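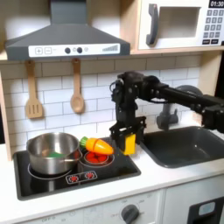

Page last changed: August 3, 2024

Notes for week 4 – Reading the climber's memoir

Hi everyone, a few of you asked me to write up what I said in class, so I've typed it out from my scribbles and added the bits I forgot!

We started with Oľga Tichý's book about the north side of Slanina. I love this book (you could probably tell), but I want you to read it with a pencil in your hand. She wrote it long after the climb, and she had her own diary next to her while she worked. Look at how short the diary lines are: "Wind. Soup. Slept badly." Then look at the chapter she made out of that night, which runs on for pages and has whole conversations in it. Where did those come from? I don't think she's lying, but she is building something, and I'd like you to mark the places where you can see her doing it.

Then Jarmila Vlček, who was on the same rope. Her account came out as a pamphlet from Porthorpe, only 200 copies, and it's much drier. The two of them disagree about who decided to turn back below the Sokano ridge. Tichý has herself arguing to go on. Vlček gives the whole thing one sentence and says they both wanted to go down. Please don't try to work out who's right! Write me a paragraph on what each version does for the person telling it.

A word on numbers. Climbing books are full of heights, and they do a job on the reader. When Tichý says the camp was at 3000 meters, she says it again two pages later, and again at the end of the chapter. Vlček mentions it once. Count how often that happens in the pages you've picked.

For next time:
Tichý, the chapter called "Dridow" (skip the gear list at the end unless you like that kind of thing)
Vlček, the whole pamphlet, it's short
Your paragraph on the turning back, 100 words or so is plenty

The first drafts of the longer essay were due in June and I still have two with no name on them – if yours hasn't come back, come and see me after class.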